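Weltov Hall, Demonstration Week: The Gallery

Posted Friday, November 9, 2018

We spent a week teaching robots to do housework by holding a gripper in one hand and doing the housework ourselves. My mother, on hearing this, asked which part the robot did. The gallery is smaller than the week was, on account of both my hands usually being full.
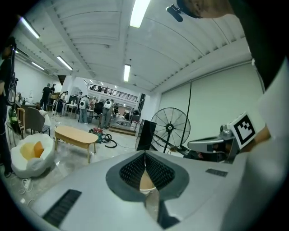
Yeh wrote in under the first version of this page to ask why anyone would bother with hand-held grippers when Weltov has a perfectly good remote-control station upstairs. With the station, Yeh says, you at least know the arm can reach whatever you just reached, and you don't find out three weeks later that your lovely cup-stacking run needed an elbow the robot hasn't got.

Fair. I've used the station and I like the station. I also once took six minutes to pick up a sponge with it. Holding the gripper yourself, you pick up the sponge the way a person does, a bit sloppily and on the first or second try, and then you go and get the next sponge. By Thursday we had 826 runs saved. I don't believe the station has seen 826 of anything.

The elbow complaint stands, though. We threw out 36 runs for that very reason, most of them mine. I have long arms and a habit of reaching around things when I could walk.

Working two to a task, one gripper each

The marker cards are there so that each gripper can be placed relative to everything else once the recording is processed. They work very well until you put your thumb over one. A card costs next to nothing to print and a full morning to do without, as we learned on the morning we did without.

Handing something from one gripper to another is the task everybody wants to try and the one that goes worst. People are polite. Both wait for the other to let go, or both let go. The good handovers have a small tug in them, and you can't tell someone to put the tug in, because then they yank. You let them do it badly a dozen times until they get bored, and the bored ones are the ones we keep.

Things you learn to do with a gripper on the end of your arm

Slow down before contact. Keep your other hand out of it, which is harder than it sounds when a cup is going over. Finish the task and hold still for a moment, so that the recording has an end and doesn't just trail off into you scratching your nose. We have quite a lot of nose.

And talk less. The robot can't use your commentary, and the person on the next table is trying to fold a towel.

The Anden method, which we tried for a day

Anden is our name for a task list written by somebody who had clearly never met a towel. It broke folding down into 14 steps and wanted a pause between each. We followed it faithfully. The folded towels were excellent and the robot trained on them folded like a person reading instructions aloud, with a little stop after every corner. It was rather touching to watch. We went back to folding towels at normal speed.

Numbers, for those who scroll down for them

Of the 826 runs, 392 were towels. Nearly all the rest were cups, with a few drawers thrown in toward the end, when the cups had stopped being funny. Wadix, the software that sorts the good runs from the bad, agreed with us most of the time. Where it disagreed, it tended to be kinder than we were, and passed one run of mine in which the cup ends up upside down. I've decided to consider that a stylistic choice.

What comes next

The plan for March is to run the same towels on the remote-control station and on the hand-held grippers, train on each pile separately, and see which robot folds better. Yeh has already predicted the result. I've predicted the other one. There is a sponge riding on it.

If you took part and your wrist still hurts, it should pass in a day or two. Switch hands next time. The left-handed runs are worth having anyway, and we are badly short of them.

More pictures will go up as they get sorted, drawers first. Please stop sending me links to towel-folding machines. I know about the towel-folding machines.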